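Budget thread, as promised. We're a small lab and we have to decide by the end of the month what to put in next year's equipment request. Posting the whole thing so other small groups can see what it looks like from this side.

1/ What we want: one arm with a gripper, a bench to bolt it to, and enough spare parts to get through a year. The work is grasping small, lumpy objects. No heavy lifting, no mobile base.

2/ What we have: $78,000. That has to cover the arm, the gripper, shipping, the bench, the safety review, and training. It can't be moved to salaries and it can't roll over.

3/ Two quotes came in. Skellon sells the arm and the gripper as a package. Drotar sells the arm alone and expects you to buy the hand somewhere else. On paper Drotar is cheaper. Once you add a hand, a mounting plate, and a cable kit, the gap mostly goes away.

4/ The line I missed the first time through was the service plan. Skellon includes the first year. Drotar bills it separately, and the price goes up if you sign after delivery. Read the second page of your quotes.

5/ Shipping. Both firms quote to the loading dock. We're on the third floor and the freight elevator belongs to another department. Getting a crate from the dock to the room is a separate charge and it went on our sheet as its own line.

6/ Gripper fingers wear out. I asked both vendors how many sets a group like ours goes through in a year and got "it depends" from both. I put in four sets. If we don't use them, fine.

7/ The bigger question was whether to buy now at all. We've been doing the grasping work in simulation since February and it has carried us further than I planned for. An arm model, a gripper model, a folder of object shapes, and a plain gray background. Nothing to ship.

8/ Simulation isn't free either. We pay for compute, and somebody has to keep the object models in shape. The knobbly ones take the most time to set up. For the budget I counted staff hours on this the same way I'd count them for repairs.

9/ So I split the plan in 2 phases. Phase one is simulation only, through the end of the fall term, with a fixed list of objects. Phase two is the purchase.

10/ The rule for moving to phase two is written into the request: 70 percent of the objects on the list have to be picked and held in simulation before we sign anything. I wanted a number in there so we don't end up arguing about it in December.

11/ If we miss it, we ask for an extension on the money and rent time on a shared arm at Tuhiwai. They charge by the half day and you bring your own objects. I priced ten half days as the fallback.

12/ Still open: whether to pay for extended warranty on the wrist joint. Skellon offers it, and it costs more than I'd like. Leaning no.

13/ Draft went in on August 19, 2020. The numbers can still change until it's signed, so if you've bought an arm in this price range and see a hole in the plan, tell me now.

14/ Current state of the phase one work, one of the green lumpy shapes at the gripper:
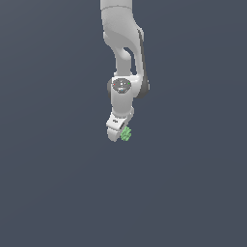 Prorneck: I'd put the warranty money toward a second gripper instead. When our hand went in for repair the arm sat there for six weeks, and we were still paying the service plan on it. Also ask Drotar if they'll hold the service price for 90 days after delivery. They did it for us, but we had to get it in writing.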